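Packaging Fundamentals, Unit 2: Single-Bottle Cartons

Sheet stock. A folded wall gets its stiffness from the crease. Between creases the sheet bends in broad curves, and a panel held only at its rim will bow under its own weight. Hold it close to the crease when standing it up. Stock for this unit is Ramard 701, white, supplied flat.

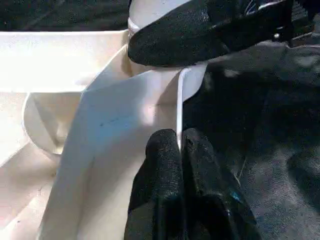

Munther Hourani asked whether scoring both faces would make the walls stand up straighter. It would weaken the hinge, and the second score seldom lines up with the first. Score one face only and fold away from the score.

Clearance. Measure the bottle at its widest point, including any ribs or bands, and add 2 mm per side. Tighter cartons scuff the label; looser ones let the bottle lean against one wall. Lower the bottle upright, base first, and let go only when the base is flat on the carton floor. 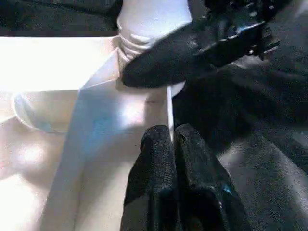 Where the body is ribbed, take the width across the ridges and disregard the grooves. Enter the figure on form 2279 before cutting.

Exercise. Cut and fold one carton for the Jollau bottle. Record clearance on all four sides, then repeat with the Kurian bottle and the same blank dimensions. Allow 20 minutes. Flat blanks are due Tuesday.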